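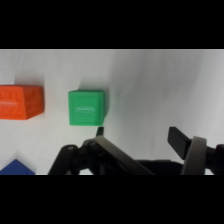
About > Our Story

Print this page | E-mail this page

Posted Thu 22 March by Borislav Vlachou

Hi, I'm Borislav, and Edora is my little company. We sell blocks. Cubes, triangles, long ones, short ones, in colors you can spot from across a living room. If you've landed here wondering whether there are real people behind the order form, there are, and one of them is typing this with a cup of coffee going cold next to the keyboard.

I got into this by way of sporting goods. For years I worked the warehouse at Skasport, mostly mats and pads, and I was forever bringing odds and ends home for my daughter to stack up. She built garages, mostly. Then a bakery, then a garage for the bakery's truck (she was very into parking). I started cutting pieces to order for her, then for her cousins, then for the preschool down the street, and by that December I had an order sheet taped to the fridge with 39 sets on it and no place left to put the groceries.

These days we're in the old Van Damme building, second floor, the door past the stairwell. We packed 1,482 sets last year, which still makes me a little dizzy to write down! Every set gets laid out on a table before it goes in the bag, so we can look over the corners and swap out any piece with a nick in it. The swapped ones go in a bin by the door, and if you come pick up your order in person you're welcome to dig through it and take a handful home.

People ask about colors more than anything else. Green is the one we get the most mail about, and I've gone back and forth on the shade more times than my wife would like. Orange was her pick and she was right. Blue has been there from the beginning — I had a lot of blue. I'm asked for purple every month or so and I'm thinking about it.

Our starter set is called the Pliven. It's 100 pieces and it's heavy on cubes, because cubes are what little kids grab first (go watch a two-year-old, they'll walk right past a triangle). The triangles come into their own later on, when roofs get interesting. There's also a classroom set of 735 pieces that ships in several boxes, so please have somebody around to help carry.

If you're a teacher, write to me before you order and tell me how many kids and how much floor you've got. I answer those myself, usually in the evening. Same goes for missing pieces. Tell me the shape and the color and I'll put one in the mail, no need to send a photo or dig up the receipt.

Pickup is weekday afternoons. Ring twice, the first one never seems to reach us.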